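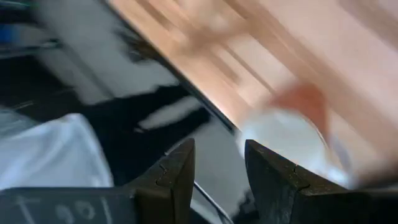
# 一只玻璃瓶的回程

在布鲁文(Bruvine),买一瓶Chae牌苹果汁要多付2元。这2元单独印在小票的最后一行,写作“瓶押”。喝完以后把瓶子送回任何一个收瓶点,钱会退回来,现金或者抵下一次购物都可以。瓶子随后装箱上车,运到镇北的洗瓶厂,洗净、检查、装上新的果汁,再回到货架上。

押金瓶在这里一度中断过很多年。老一辈人记得拿网兜提着汽水瓶去换钱,后来果汁厂和牛奶厂先后改用纸盒和塑料瓶,网兜就收进了柜子。重新做起来是最近几年的事,由饮料厂、洗瓶厂和镇上的商店一起商量,用的是同一种瓶子、同一种箱子和同一套账。

我们用了几天时间,从超市后门开始,跟着瓶子走了一遍。

## 后门

超市的收瓶点设在停车场一侧,和卸货口共用一道卷帘门。上午送货的车多,收瓶的窗口就只开下午和傍晚。来退瓶的人大多是顺路,车停下,从后备箱里拎出一个袋子,放到台面上。店员一只一只看过去,把瓶子插进箱里。

店员要看的东西并不多:瓶口有没有缺,瓶身有没有裂,是不是这一套里的瓶子。标签破了没有关系,瓶里有一点残液也没有关系。最麻烦的是里面塞了东西的瓶子,常见的有烟头、吸管、牙签,还有装过油漆和机油的。前几种可以倒出来,后一种一律不收,店员会把瓶子递回去,押金也不退。

瓶盖要不要拧回去,各家收瓶点说法曾经不一样。有的要求拧上,免得残液流得满箱都是;有的要求拿掉,说洗瓶厂还得再拧一遍。后来洗瓶厂贴了通知,统一要求不带盖,金属盖投进窗口旁边的铁桶,攒满了跟废铁一起走。通知贴出来以后,带盖的瓶子还是不少,店员就顺手拧掉。

布鲁文和周边几个村子现在有近40个收瓶点,大的在超市,小的就是杂货店柜台底下的一只箱子。小店愿意做,一部分原因是每收一箱有一笔手续费,数目不大;另一部分原因是来退瓶的人多半会顺手买点东西。也有店做了一阵又退出,理由几乎都和地方有关。空箱子和满箱子占的地方一样大,天热的时候还招黄蜂。

有一家面包店的做法是只在打烊前一小时收。店里的人解释说,白天柜台前面站着买面包的人,后面站着提空瓶的人,两边都不高兴。改了时间以后,退瓶的人少了一些,可留下来的都是熟客,瓶子也比较干净。

## 箱子

装瓶的箱子叫Zoltero,灰绿色,塑料的,四边有提手孔。名字印在长边上,很多人以为那是饮料的牌子。箱子本身也收押金,只不过这笔钱在商店和物流之间结算,顾客看不到。

这种箱子最要紧的地方在尺寸。从前各家厂子有各家的箱子,果汁厂的箱子摞不到牛奶厂的箱子上,回程的车要按厂家分着装,常常装了半车就得走。换成统一的箱子以后,送货的车卸下满箱,就地装上空瓶箱,不用挑,也不用另外派车。跑这条线的司机告诉我们,省下来的时间主要在绑绳子上,从前一车货要绑好几道,高低不平的地方还要垫木条。

箱子里的隔栏是可以抽换的,大瓶用宽格,小瓶用窄格。刚开始的时候隔栏经常丢,有人拿去种花,有人拿去垫鞋柜。后来改成带卡扣的,徒手不太容易取下来,丢得就少了。卡扣也有卡扣的问题,冲洗的时候里面容易积水,冬天结冰会撑裂。新一批箱子在卡扣下面多开了一个排水孔。

坏掉的箱子不扔,攒到一定数量送回箱子的制造厂,打碎了重新注塑。颜色会一批比一批深,所以仓库里的箱子远看是深浅不一的绿。

## 过秤与点数

洗瓶厂Korumero在镇北的河边,厂房原来是一座糖厂的仓库。选在这里,用水方便是一个理由,另一个理由是铁门够高,货车可以直接倒进去。

车进门先过秤,再点箱。过秤看的是有没有混进别的东西,同样一摞空瓶,重量差得太多,就要开箱检查。点箱用扫码,箱子侧面有码,从哪个收瓶点来、什么时候装的,都在里面。去年8月的一个星期五,厂里收进1299箱,到现在仍是单日最多的一次。那天镇上办夏季集市,天又热,收瓶点的箱子中午就满了。厂里的院子摆不下,有几摞放到了门外的路边,夜班留了人看着。

那次以后,厂里和商店约定,集市前后收瓶点多备一倍的空箱,车也提前一天跑。今年集市照此办理,院子没有再满过。

平常日子的高峰在周末过后。冬天的量明显少,洗瓶线有时只开半天,剩下的时间检修设备。也有人建议冬天干脆停线,把瓶子攒着,开春一起洗。厂里试过一回,结果残液在瓶底干成一层壳,洗起来要多走一遍碱液,省下的电费又花在了药剂和热水上,之后再没有停过。

## 洗

洗瓶的工序说起来简单。瓶子从箱里取出来,倒扣着进入机器,先用温水冲,再浸碱液,标签在这一步脱落,然后是几道热水和清水,最后一道水必须达到饮用标准。整个过程在一个长长的铁壳子里进行,从外面只看得到进口和出口,中间听得见水声和瓶子相互碰撞的声音。

标签是个绕不过去的话题。饮料厂想要标签牢固漂亮,在冰水里泡一晚上也不起皱;洗瓶厂想要标签一碰碱液就整张掉下来。如果掉下来的时候碎成纸浆,就会堵住滤网,滤网一堵就要停机。双方为这件事来回试了很多种胶。现在用的一种,在冷水里很稳,在热碱液里很快松开,纸也选了纤维长一些的,脱落时多半是完整的一张。捞出来的湿标签压成块,堆在后院,由造纸厂拉走。

塑料套标和金属箔的标签不允许用。有一家做气泡酒的小厂很想加入,可是瓶颈上的锡箔舍不得去掉,谈了两轮没有谈成,目前仍用一次性瓶。

碱液循环使用,脏到一定程度才换。换下来的要先中和,再进厂里自己的沉淀池,之后才能排到镇上的污水管网。热量也尽量留住,出水的余热用来预热进水。厂里的人对节能的说法很实在:水费电费是最大的两项开支,省一点是一点。

我们问到用水多少才算合理。厂方说早年的洗瓶机用水很凶,那也是很多人反对重复使用玻璃瓶的依据,换了新机器以后用水量降下来很多。具体数字他们每季度报给镇上,公示栏里可以查到。

## 看

洗好的瓶子要过检验。检验分成两段,前一段由仪器完成,看瓶口是否平整、瓶底有没有异物、瓶壁有没有裂纹、瓶里有没有残留的碱液;后一段由人看。人坐在灯箱前,瓶子从面前一只只过去,有问题的就取下来。

这个位置每隔一小会儿就要换人,眼睛盯久了会漏。做过的人说,头几天晚上闭上眼睛还是瓶子在走。现在仪器能挑出大部分毛病,人主要看仪器不擅长的那些:瓶身磨得太花,样子不好看;或者有人在瓶子上用玻璃笔刻了字。

磨花是重复使用的玻璃瓶躲不开的。瓶子在线上互相碰撞,肩部和底部各有一圈会慢慢变白。业内叫磨损环。从使用上讲,这圈白印不影响什么,可是摆到货架上,旁边是亮闪闪的一次性瓶,顾客会伸手去拿亮的那个。Chae刚换瓶子的时候,接到过不少电话,问瓶子是不是脏的。后来他们在标签背面印了一句话,说明白印是瓶子用过多次留下的,电话就少了。

新瓶子的设计也做了改动。肩部和底部各多了一道略微凸起的棱,碰撞都落在棱上,瓶身其余地方保持干净。厂里把旧瓶和新瓶放在一起用,旧瓶磨得差不多了就淘汰,不专门替换。

淘汰下来的瓶子打成碎玻璃,送去玻璃厂回炉。布鲁文的瓶子只有透明和棕色两种,分开存放,不混。碎玻璃堆场在厂房背面,有人每天拿磁铁过一遍,把混进去的瓶盖吸出来。

## 规格

这套系统里只有几种瓶子,最常见的是1000毫升的大瓶,果汁和牛奶共用。小瓶主要给餐馆。

规格少,洗瓶线就不用老是调整。可是规格少也意味着各家饮料摆在一起很像。Chae的苹果汁、梨汁和隔壁村子的牛奶,瓶型完全一样,只靠标签和瓶盖颜色区分。做市场的人对此一直有意见。他们提过在瓶身上压一个浮雕的厂标,洗瓶厂没有同意,压了厂标的瓶子只能回到那一家去,还得分拣,共用就失去了意义。

最后的折中是放开瓶盖。颜色随便选,图案随便印。Chae用的是深红,牛奶厂用白色和蓝色,一家做醋的作坊用的是黑色。店员说,现在有小孩专门攒瓶盖,退瓶的时候要把盖子留下来,不肯投进铁桶。

玻璃瓶比塑料瓶重,这一点谁也没有办法。年纪大的顾客提两大瓶果汁上楼,确实吃力。有的店为此提供送货,送新瓶的时候把空瓶带走,押金当场抵掉。也有人干脆改买小包装的纸盒,这部分顾客一直没有回来。

运输距离也受重量限制。洗瓶厂算过账,往返的路程一旦超过某个范围,运费和油耗就会把省下来的玻璃吃掉。因此布鲁文的瓶子只在附近几个镇流通,再远的订单,Chae仍然用一次性瓶发货。这种瓶子外形不同,收瓶点不收,只能投进玻璃回收桶。两种瓶子并存,难免有人弄混,窗口上为此贴了对照图。

## 押金该收多少

押金定在2元之前,有过一场持续了整个冬天的争论。收得低,顾客懒得退,瓶子回不来,饮料厂就得不断买新瓶;收得高,货架上的价格看着吓人,还可能有人从别处运瓶子来换钱。

饮料厂一开始想定得高一些,商店主张低一些。商店的顾虑是现金。收瓶点要垫付押金,之后再按箱和洗瓶厂结算,中间隔着好几天,小店周转不过来。后来的办法是由洗瓶厂预付一笔备用金,各店按规模领取,账目每周对一次。备用金的做法沿用到现在,偶尔有对不上的,多半是小店忘了记。

没有退回来的押金归谁,也是一个问题。人们会忘记,会搬家,会把瓶子打碎。这笔钱留在系统里,一部分用来补充新瓶,一部分用来修箱子。有居民提出应该拿出来修公园的长椅,意见登记了,还没有下文。

退回率没有一个让所有人满意的算法。瓶子可能在人家的厨房里放上大半年,拿来装豆子、插花、腌柠檬,然后某一天又出现在收瓶点。洗瓶厂的仪器偶尔能挑出带有香料味的瓶子,那种味道很顽固,要多洗一遍,洗不掉就打碎。

## 餐馆和学校

餐馆是退瓶最稳定的一类。瓶子用完就插回箱里,司机送货的时候一并带走,几乎没有破损,也很少夹带杂物。对餐馆来说,好处是垃圾房腾出了地方。一家临河的餐馆把省下来的角落改成了放自行车的棚子。

学校的情况要复杂一点。食堂改用玻璃瓶装牛奶以后,早上的打碎事故增加了,清扫的人抱怨过。学校后来给低年级换回了纸杯,由大瓶分倒,高年级仍用小瓶。大瓶由食堂统一退,押金直接从货款里扣,不过学生的手。

还有一些零散的用户,比如办婚宴的、办运动会的,会直接到洗瓶厂租箱子。租箱要提前登记,还的时候不必洗,只要把瓶子倒着插好。厂里的人特别提到插瓶的方向:瓶口朝下,雨水就积不进去。箱子底部印着一个箭头,说的也是这件事,注意到的人不多。

## 退瓶时留意的几点

- 瓶盖取下,投入窗口旁的铁桶。标签不用撕。
- 残液倒掉即可,家里不必用热水洗。
- 装过油漆、机油、农药的瓶子不收,请按有害垃圾处理。
- 瓶口有缺损的瓶子不退押金,可以交给店员,和碎玻璃一起回炉。
- 一次性玻璃瓶请投入玻璃回收桶,窗口旁有对照图。
- 一次退的瓶子超过三箱,最好提前给店里打个电话。

镇南的杂货店下个月起恢复收瓶,时间是每天下午,周日休息。箱子放在店门右手边的雨棚下面,退瓶时请到柜台叫人。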